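Bench testers wanted for the Flullbridge hand-held gripper kit

Hencombe reviews workshop equipment for people who have to pay for it themselves. We are looking for testers to try the Flullbridge kit, a two-finger gripper you hold and steer by hand, sold as a quick way to record jobs for a robot to copy later. The sales page says anyone can pick it up and be useful within minutes. We have heard that before, about other kits, and we want people who will check.

The work is dull. You pick up household containers, tilt them, put them back down and write notes on the grip. Plastic tubs with wide lids come up a lot.
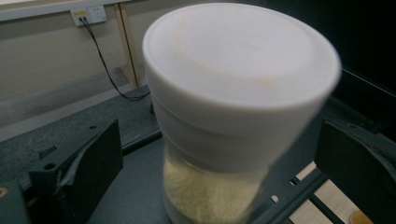 Valentin Eder: I did the last round, and the fingers are fine on anything stiff. Ask them what happens to the padding after a few weeks, and who pays for new pads. I never got a straight answer.

We put both points to the seller and are still waiting. Until we hear back, testers should log any wear on the fingers at the start and end of each shift. Tape that has lifted or cracked goes in the log too, even if the grip still feels good to you.

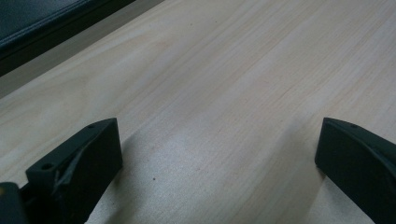 Shifts last 2 hours and start at 11 in the morning at our Drummond workshop, through September. You need steady hands and a low tolerance for sales talk. Experience with robots is welcome but won't get you picked. If you have worked for Flullbridge or sold its products, please don't apply.

Write to Alistair Dunbar at Hencombe and tell us about a tool that let you down.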